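Thread: Climura room pack, anyone paid for it yet?

Posted in: Simulation and Software > Scene packs and assets

yaqin_yao
Looking at the Climura room pack for two-arm work. We have a torso with two arms and parallel grippers in sim already, and what we lack is rooms. Our own are gray boxes with a table in them. The pack lists 85 rooms, a mix of bathrooms, hallways, kitchens and utility rooms, with doors that swing and handles that turn. Price is per seat, billed yearly. Has anyone here run it for more than a demo? I want to know about collision meshes and load time mostly.

i.vanags
We've had it since the spring. Load time is fine. Doors are fine. Collision meshes are uneven. The big furniture is good, the small floor clutter is convex hull only, so anything with gaps in it acts like a solid brick. If you plan to pick things up off the floor you will be redoing those yourself.

pumphrey_s
Agree on the clutter. Disagree that it matters much at this price. We redid 17 props in an afternoon and have not touched them again.

i.vanags
You redid 17. The pack has a lot more than 17.

youssra_b
I wrote up one of the small washrooms for our group last month, so I'll paste the part that's useful. We drive it with our own torso model, and the view is from above and behind it.

The room is tight. With the arms out in front, the left gripper is already up at the basin and the right one is over the floor near the open door. For us that is good, because most packs give you a room the size of a gym and the planner never has to work for anything. The door opens into the room, so you have to plan around it or close it first.
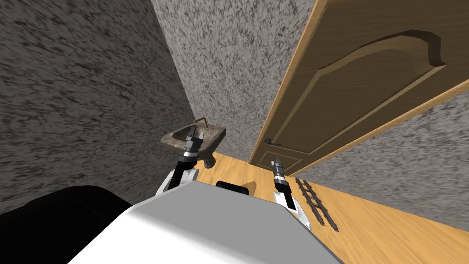
Pritton, December

Settings were stock apart from the robot. Washbasin and faucet came as separate bodies, and the faucet has its own material, so we could randomize the color without touching the bowl. The basin ships with the stained look, and there's a clean version in the same folder. Door handle is a small lever on a proper hinge joint with a spring. The default spring is too stiff and our gripper slipped off it again and again until we cut the stiffness to 30 percent of stock. After that we ran 100 door closings in a row without the physics blowing up.

Wall texture is the weak spot. It's a rough speckled gray plaster and on the left wall it smears badly when you see it at an angle. If you train on camera images you should swap it.

yaqin_yao
Thanks, that is what I was after. What's the dark thing with rungs on the floor by the right arm? Is it part of the room or yours?

youssra_b
Part of the pack. The clutter is scattered by seed. It looks like a short piece of miniature track, or a little ladder. The file name is only a number so I can't tell you which it's meant to be. And yes, it has the hull problem Indrek mentioned. A fingertip won't go between the rungs.

i.vanags
Exactly my complaint. An object like that is only useful if you can grab a rung.

pumphrey_s
Or you grab it by the rail. Works with the hull as shipped.

i.vanags
Works in sim. Then you go to hardware and the policy has never learned there's a gap there.

ulle_z
Has anyone compared it with the Watkins set? We moved from Climura to Watkins last year. Fewer rooms, but every prop has a decomposed mesh and a measured mass. Climura masses were all over the place when we had it. There was a bath mat heavier than the toilet.

pumphrey_s
The mat was fixed two versions ago. Watkins costs more than double for our seat count and their doors don't latch. I'd stay where I am.

ulle_z
Doors latch now if you use the newer loader. Fair point on price.

youssra_b
We looked at Watkins too. The rooms are clean and big, everything is new, and I couldn't find a small bathroom at all. For reaching in close quarters I prefer Climura. For grasping small items I'd go with Watkins.

yaqin_yao
We do mostly doors and faucets, so Climura sounds right. Does support answer?

i.vanags
Two or three days. They were polite and sent me a patched mesh once. The other two tickets are still open.

yaqin_yao
OK. I'll take one seat for the year and see how far we get. Youssra, could you post the spring value you ended up with? The actual number, if you have it, in case the stock value has changed since your version.

youssra_b
Will do when I'm back at my desk. It's in the config on the other machine.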